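Taking a group to a robot open day — what do they really show?
Posted in Visits and Outings, 2024-09-15

I want to bring my evening class to the open day of Korance in Tollanbridge this October. We are 80 persons in total. Is it possible to see the robots working from near, or is it only a film and a talk? Also, must we book?

Sipos

You must book, yes. The hall takes small groups only, so they will divide you. We waited about 2 hours for our turn, but after this you stand near the table and may put questions to the operator. The tasks are simple ones, with bags and food items. It is slower than I expected — please tell your class before. I found it worth the trip. I add one picture from my visit. 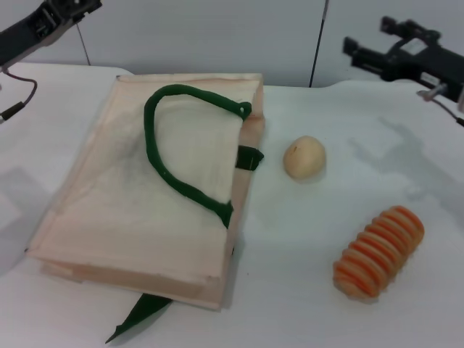
Bag table at the Korance open day, with both arms

Brokix

Went last year. Parking is bad.

Tolla804

I agree with the first answer, only one correction. For a big group you should write to the visits office and not use the web form, because the form accepts one family at a time. Ask also for the talk before the demonstration. Without it my students did not understand what they were looking at.

Marrow_1887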